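Filed under: Neighborhood Watch > Meeting Minutes > Ponstead

Ponstead Neighborhood Watch – minutes of the March meeting

Hi all, I'm on minutes again because I was the one who showed up with a pen. Babatunde Igwe chaired. We got going at 6 and the room was fuller than I've seen it in a long while, which I put down to the car break-ins and also a bit to the lemon bars. If I've got something wrong, tell me before the next meeting and I'll fix it.

Last month's minutes were approved with one change. I had written that the stolen trailer was found on Kidar Road. It was found behind Kidar Road, in the alley, and the owner would like that on the record. So there it is.

Car break-ins. This took up most of the evening. We've had 5 reported since the last meeting, all on the streets between Kidar Road and the creek, and all overnight. Three of the cars were unlocked. I'm not pointing fingers (one of them was mine!), and all I lost was a phone charger and a bag of dog treats. The worst one was a contractor's van that lost $3000 worth of tools, and the owner came along to tell us what was taken. He has serial numbers for most of it and has passed them to the police. If you get offered a cheap tile saw out of somebody's trunk, please call it in.

Babatunde had spoken with the officer assigned to our side of town. There's been no arrest. They do want any doorbell video from between midnight and 4 a.m., even if you think there's nothing on it. Several people said they had clips and didn't know where to send them. I'll put the address in the group email tonight, or tomorrow if I'm being realistic. 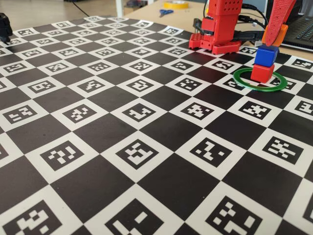 Checkerboard board with block-pattern markers, and a red robotic arm.

Cameras. We went back and forth on whether to buy two shared cameras for the alley. Gruteck sent a quote and it's more than we have, even if we do the smaller package. I said I'd rather see the money go to lights first, and a few people agreed with me, but there was a strong feeling on the other side too – mainly from the folks whose back gates open onto the alley. There was also a good question about who gets to watch the footage and how long it's kept, and we didn't have an answer. No vote. Babatunde will ask for a second quote and bring a draft rule on footage.

Street lights. The one outside 103 Creek Lane is still out. I've reported it twice. Somebody suggested we all report it on the same morning, so let's do that, and I'll send the link along with the video address.

Nikolovski parking lot. The store has agreed to chain the back entrance after closing, which we've wanted forever! They'd like a phone number to call if they see the same gray pickup hanging around again. We explained that it should be the police non-emergency line and not one of us. A longish talk followed about the pickup, and I'm leaving it out because we don't know whose it is and it may well be somebody's cousin.

Patrol sign-up. Evening walks are covered through the end of the month except for the late slot. Walk in pairs, wear the vest, and don't follow anyone. Two vests are missing, so please check your trunk.

Any other business. The porch package thefts seem to have stopped. The lemon bar recipe has been requested and refused.

We wrapped up at 7:40. Next meeting is same place, same time, and Babatunde is bringing the extension cord.

Recent items
Porch package thefts: what we know so far
How to mark your tools and write down serial numbers
Stolen trailer found near Kidar Road
Evening patrol: open slots
Minutes of the February meeting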